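Sicherheitsbegehung Studio 2, Produktion "Flurkholm" (Serie, Staffel 2)
Stand: Di., 1. September
Prüfung: Sihan Pan, Aufnahmeleitung: Seren Yorath

1. Rettungswege
Ausgang Nord frei. Ausgang Süd durch Kulissenwagen auf 92 cm verengt - Wagen umsetzen vor Probenbeginn.

2. Publikumstribüne
Zugelassen für 300 Personen. Geländer fest, Stufenkanten markiert. Reihe C: zwei Sitze locker, gesperrt.

3. Beleuchtung und Rigg
44 Scheinwerfer, alle mit Sicherungsseil. Prüfplaketten vom Mai vorhanden. Traverse 3: Lastangabe fehlt, Prydderch reicht nach.

4. Elektro
Verteiler Prellus verschlossen, FI-Test bestanden. Kabelbrücke am Regieplatz fehlt.

5. Dekoration
Brandschutznachweis Flakelent liegt vor für Vorhänge und Rückwand. Für die Barkulisse offen.

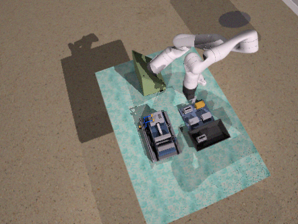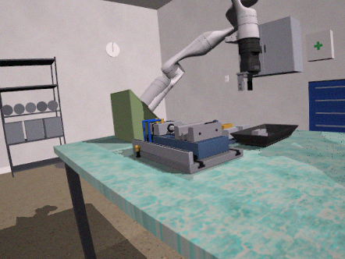

Computergrafik, weißer Gelenkarm

6. Pyrotechnik
Kein Einsatz in Folge 1 bis 4. Ab Folge 5 gesonderte Abnahme.

7. Erste Hilfe
Kasten Maske vollständig. Kasten Regie: Augenspülung abgelaufen, ersetzen.

Ergebnis: Freigabe für Proben ohne Publikum. Nachprüfung der Punkte 1, 3, 4, 5 und 7 vor der ersten Aufzeichnung - Termin über Yorath.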